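Selik issues safety notice and suspends use of hand-held gripper units following fault at Fledden

For immediate release
8th October

Selik has today issued a safety notice to all operators of its hand-held gripper units after a fault in the closing mechanism led to a minor injury at the company's Fledden site. All 80 units in service have been withdrawn from use while the affected parts are examined and replaced.

The incident took place in August during an ordinary recording session. An operator had completed a task and released the trigger of the unit, which should have opened the fingers fully. The fingers remained closed for a short time and then closed further while the operator was clearing an object from between them by hand. The operator received bruising to two fingers, was given first aid on site and returned to work the following morning. No other person was hurt.

The unit was taken out of service the same afternoon and sent to the company's workshop at Laxdal. Inspection there found that a return spring had come away from its seat and lodged against the linkage that carries the pull of the trigger to the fingers. With the spring in that position the fingers could stick part-way and then move suddenly when the unit was tilted or knocked.

Selik then inspected every unit of the same pattern. Of the 80 units examined, five showed wear to the spring seat of the kind found in the Fledden unit. None of the five had been reported as faulty by its operator. The company has concluded that the wear develops gradually and cannot be relied upon to show itself in normal handling before the spring comes free.

The hand-held units are used to record the movements of a person carrying out everyday tasks, so that the same movements can later be taught to a robot arm. They contain no motor and are worked entirely by the hand of the operator. For this reason they had been treated under the company's safety rules as hand tools, and were subject to a visual check at the start of each session but to no test of the closing force. Selik accepts that this arrangement was not adequate. A spring under load can cause injury whether or not a motor is present, and the rules have been amended accordingly.
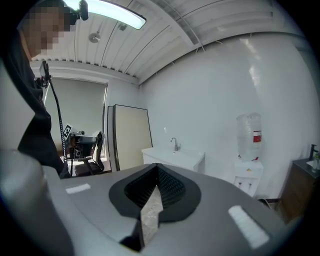 The review has also considered the way in which faults are reported. Records at Fledden show that 356 sessions were held with units of this pattern before the incident. In the written notes for those sessions, operators mentioned stiffness or slow opening on several occasions. The notes were kept with the recordings and were read by the staff who prepare the data, but they were not passed to Laxdal, where the units are maintained. Had they been, the wear might have been found sooner.

From today, any remark by an operator concerning the condition of a unit must be entered on a separate fault sheet and sent to the workshop before the unit is used again. The site supervisor is responsible for seeing that this is done. A unit for which a fault sheet is open may not be issued to any operator, including for practice or demonstration.

Þórarinn Hjaltadóttir, Head of Operations at Selik, said: "We regret that one of our colleagues was hurt while doing work that we had described as free of any particular risk. The injury was slight, but the fault that caused it was present in other units and we had not found it. Our operators had told us in their notes that something was changing in the way the units felt, and we did not have a proper means of acting on what they said. That has been put right. The units will stay out of use until each one has been rebuilt and tested, and we will not set a date for their return merely to suit the recording programme."

The repair consists of a new spring seat with a raised lip, a retaining clip, and a cover over the linkage. The parts have been made by Ruken, which also supplied the original springs. Selik wishes to make clear that the springs themselves met the agreed specification and that the fault lay in the design of the seat, for which Selik is responsible. At the time of this release 68 units have been rebuilt and are awaiting test. The remainder will follow as parts are received.

Each rebuilt unit will be opened and closed under load on a test stand at Laxdal and will be given a dated label when it passes. Units without a label must not be used. The force of the return spring will afterwards be measured at fixed intervals and the results kept for the life of the unit.

Partner organisations holding units on loan are asked to take the following steps:

Stop using the unit at once, even if it appears to be working normally.
Leave the fingers in the open position and do not place a hand between them.
Do not remove the outer cover or try to reseat the spring.
Write the unit's serial number on the return form sent with the safety notice.
Return the unit to the Laxdal workshop in its original case. Selik will meet the cost of carriage.

Recordings made before the withdrawal are not thought to be affected, except where a unit's fingers failed to open fully during a task. Such recordings are being identified from the session notes and will be marked so that they can be left out of training. Partners who have received them will be informed separately.

Recording sessions at Fledden that do not require a hand-held unit will continue as planned. Operators whose sessions have been postponed will be paid for the hours originally agreed.

A full account of the incident and the workshop findings will be made available to partner organisations on request once testing has been completed. Enquiries concerning the safety notice, the return of units or the marking of recordings should be addressed to the Operations Office at Selik, Fledden.

Ends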